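실내환경조성실습 강의 자료

6주차. 반투명 패널에 의한 공간 구획과 벽면 마감의 관찰

1. 이번 주의 범위

지난주에는 고정 벽체의 면 처리와 모서리 마감을 다루었다. 이번 주에는 실 안에 세우거나 부착하는 좁고 긴 패널을 대상으로 한다. 불투명 칸막이는 9주차에 별도로 다루며, 유리 커튼월은 본 과목의 범위에 포함하지 않는다.

읽을거리는 Hosoda Tomoyo의 강의록 제2장과 Britt-Marie Hedlund의 「확산면과 거실의 밝기」이다. 두 글은 용어가 서로 다르다. Hosoda가 '면재'라고 부르는 것을 Hedlund는 '판'과 '테'로 나누어 부르며, 본 자료는 후자를 따른다.

2. 용어

판: 테 안쪽의 넓은 면. 투과, 반투과, 불투과로 구분한다.
테: 판의 둘레를 따라 도는 좁은 부분. 판과 색이 같은 경우에도 도면에는 별도의 선으로 표기한다.
배면: 패널 너머의 벽 또는 공간.
경계 대비: 테와 배면 사이의 명도 차이. 수치를 구하지 않는 경우 '강', '중', '약'으로 기록한다.
얼룩: 판 표면의 불균일한 농담. 재료 고유의 것과 사용 중 생긴 것을 육안만으로 구분하지 않는다.

3. 반투명 판의 성질

반투명 판은 빛을 통과시키되 상을 흐린다. 판에 바짝 붙은 물체는 윤곽이 비교적 남고, 거리가 벌어질수록 윤곽이 풀린다. 따라서 같은 판이라도 뒤쪽 가구의 배치에 따라 차폐 정도가 달라진다. 도면에 '차폐용'이라고만 적으면 이 차이가 드러나지 않으므로, 가장 가까운 가구까지의 거리를 함께 기입한다.

표면에 미세한 요철이 있는 판은 정면에서 볼 때와 비스듬히 볼 때의 인상이 다르다. 비스듬한 각도에서는 표면의 농담과 점상 얼룩이 두드러지고 투과된 상은 약해진다. 관찰 기록에는 시선의 각도를 먼저 쓰고 표면 상태를 나중에 쓴다. 순서를 바꾸어 제출한 기록은 반려한다.

4. 실습용 부재

실습실 비치품은 다음과 같다.

Rondby 패널, 폭 216 mm, 반투명 판
Pundero 패널, 폭 645 mm, 불투명 판
Maruyama 고정구, 패널 1장당 2개
Pridberg 표면 견본첩

Rondby와 Pundero는 고정구의 홈 깊이가 같으므로 서로 바꾸어 끼울 수 있다. 다만 Pundero를 끼운 경우에는 하부 고정구를 먼저 조인다. 견본첩은 대출하지 않는다. 견본의 앞뒤가 뒤집힌 채 꽂혀 있는 경우가 있으니 모서리의 표시를 확인한 뒤 비교한다.

5. 벽면과의 관계

무광의 옅은 회색 벽은 패널을 대는 배경으로 다루기 쉬우면서도 기록하기는 까다롭다. 벽의 명도와 판의 명도가 가까우면 한쪽 가장자리가 벽에 섞여 보인다. 이때 테가 흰색이면 판의 범위는 테로 읽히고, 판 자체의 색으로는 읽히지 않는다. 반대쪽에 밝고 어두운 것이 섞인 배면이 놓이면 같은 흰 테라도 훨씬 뚜렷한 경계가 된다. 한 패널의 좌우를 하나의 경계 대비로 묶어 적지 말 것.

벽의 음영도 같은 방식으로 다룬다. 균일하게 도장된 벽이라도 광원의 위치에 따라 넓고 흐린 띠가 생긴다. 띠의 가장자리가 흐리면 음영으로 우선 기록하고, 가늘고 곧은 선이면 이음매일 가능성을 병기한다. 판정이 서지 않는 선은 '이음매 또는 명도 변화'로 적는다.

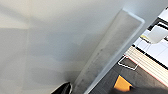

가구와의 간섭은 평면도에서 확인한다. 의자는 사용 중에 움직이므로 당겼을 때의 위치를 점선으로 추가한다. 등받이가 둥근 의자는 평면도상의 최대 폭과 바닥에 닿는 폭이 다르다. 간섭 검토에는 최대 폭을 쓰고, 통로 검토에는 두 값을 모두 적는다.

6. 기록 절차

가. 관찰 위치와 시선의 각도를 적는다.
나. 판의 투과 구분과 표면 상태를 적는다.
다. 테의 색과 모서리 형태(직각, 둥근 모서리)를 적는다.
라. 좌우 경계 대비를 따로 적는다.
마. 배면의 벽, 개구부, 가구를 가까운 것부터 적는다.

관찰 시간은 조별 60분이다. 조명은 도중에 바꾸지 않는다. 바꾸었을 경우 해당 시점 이후의 기록을 새 용지에 작성한다.

7. 과제

각자 사용하는 방에서 벽과 명도가 비슷한 판형 물체를 하나 골라 6절의 절차대로 기록한다. 문짝, 수납장 측판, 접이식 가림판 모두 가능하다. 스케치는 연필 선으로만 하고 음영은 글로 적는다. 축척은 자유이나 반드시 표기한다. 지난 9월 학기의 양식은 경계 대비 칸이 하나뿐이므로 사용하지 않는다.

자료 개정: 2019년 5월 17일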